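Prikcombe House is looking for a live-in summer host

Hi! I'm Jarmila Zeman, and I run Prikcombe House, a small guesthouse at the end of a gravel road with a big porch and a garden that gets away from me every June. I'm hiring one person for the season, and I'd love it to be somebody who likes mornings.

The job is 32 hours a week, spread over five days, and it pays $440 a week plus your room and breakfast. You'd start in late April if you can, though I'll wait a little longer for the right person (students, I know you have finals!). The season ends when the leaves are down and the last hikers have gone home.

So what would you be doing? Mostly breakfast and people. We serve from seven, and I cook while you carry plates, pour coffee and tell folks which trail is muddy. After that come the rooms, the laundry, and a lull in the early afternoon when I usually read and you can do whatever you like. Check-in starts at 4 and it can be dead quiet or everybody at once. I still keep the bookings in a paper ledger as well as on the computer, and yes, I'll need you to write in both. My handwriting is terrible, so if yours is good I'm already on your side.

You don't need hotel experience. My last host came straight from a garden center and was wonderful at it. I do need you to be okay with stairs, dogs, and strangers who want to talk about their knees before you've had your coffee. A driver's license is a must, because the bakery run to Bartoš is yours two mornings a week, and they don't deliver out this far no matter how nicely I ask. If you speak a second language, tell me which one!

Your room is on the top floor at the back, away from the guest rooms. You get your own key and a shelf in the kitchen fridge, and you share a bathroom with me and nobody else. Wi-Fi is fine up there unless there's a storm. Sheets and towels are on the house. 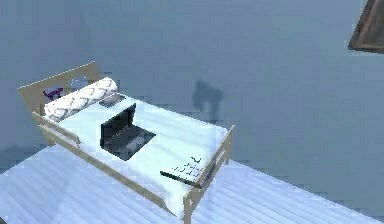

Single bed with a pale wood frame and a bolster pillow.

Days off are 2 in a row, and we'll work out which ones together. I try hard not to call you on them. The bus into town stops at the bottom of the road, and there's an old green bike in the shed that you're welcome to (pump the back tire first). Friends can visit, just give me a heads-up so I know who's on the stairs at midnight.

You'd also see plenty of Ľubomír Hrubý, who looks after the boiler, the gutters and anything else that drips. He's here most mornings and he'll show you how the dishwasher likes to be loaded. Let him, it's quicker.

To apply, write me a letter or an email, a page at most, and skip the formal stuff. Tell me where you've worked, when you could start, and what you'd cook for a guest who doesn't eat eggs. Add the name of one person I can call. Please get it to me by Tue 15 April. I read everything myself and I'll answer everybody, even if it takes me a few days. If we both like the sound of it, you'll come up for lunch and a look around, and I'll cover your bus fare.

Jarmila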